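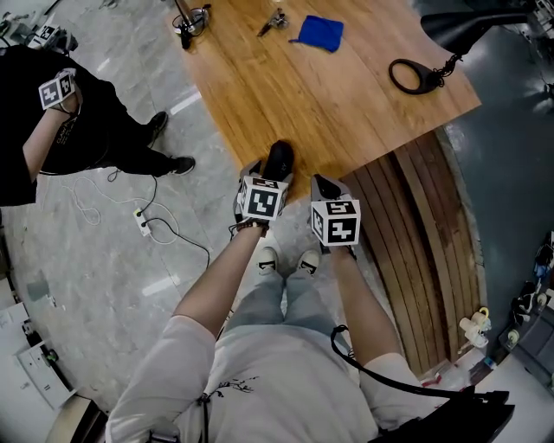

How do you teach a robot arm a task without having a robot arm in the room?
People do the task themselves with hand-held grippers, and the recorded movements are used to train the robot later.

That was the main thing I wanted to understand when I visited Ginport in August. Qianru Song met us at 14:00 and went straight to the results. Her group trained one policy on 1,000 recordings made by hand and another on recordings made by steering the arm remotely. On the cloth task the first one finished 68 percent of its trials. She would not give a figure for the second, as those trials were still being checked. 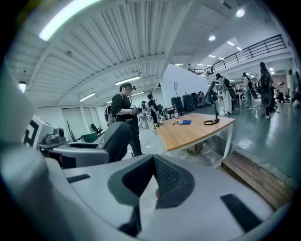 Song said the number she watches is how many recordings get thrown out. The team made 1,890 to keep that 1,000. Most of the rejects came from lost tracking, when a marker turned too far from the camera. Jianguo Tang asked if new operators did worse, and she said only on their first morning.

The paper is due out next spring. Tang and I left our addresses for a copy.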